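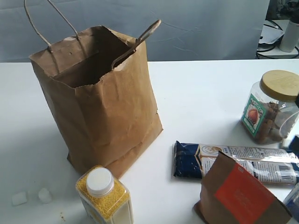 Brown paper, twisted handles, one small hole.

My mother's recipe for lemon potatoes says "enough oil." I called to ask how much that was and she said, "You'll see it." I have been looking for it since March.

I'm trying to get the family cooking down on paper before my cousin Chrysanthi Moschos does, because Chrysanthi will add turmeric. She adds it to everything. She put it in the Easter bread one year and my uncle had to go stand on the porch.

So on Monday I drove over to Betley with a notebook, a kitchen scale and a plan, which was to catch every ingredient on its way into the pan and weigh it. My mother cooks fast and doesn't care for being intercepted. By the time I had the oregano on the scale she had salted the potatoes, squeezed the lemons and started telling me about a woman at Dalgleish's who returned a half-eaten ham.

What I have for the potatoes so far:

Potatoes, the yellow kind, a pot of them
Lemons, 3, or 2 if they're "good lemons"
Oregano, 7 grams, though she put some back
Garlic (she says there isn't any – I watched her do it)
Oven hot, 40 minutes, then "until they're done"

I made them at home the next night and they were fine. Fine is a terrible thing for a potato to be. My neighbor Kirsty Sutherland ate two helpings and said they were lovely, but Kirsty grew up on boiled everything and I can't use her as a witness.

Called my mother again. She asked what pan I'd used. I told her, and there was a long silence, the kind you get from a doctor. The pan matters, apparently. Hers came from a hardware store in Hunberg that closed before I was born, it has a dent in one corner, and she won't discuss who gets it.

Next up is the spinach pie, where the dough is supposed to feel "like an ear." I asked whose. She said to come by in the morning and bring my own apron this time.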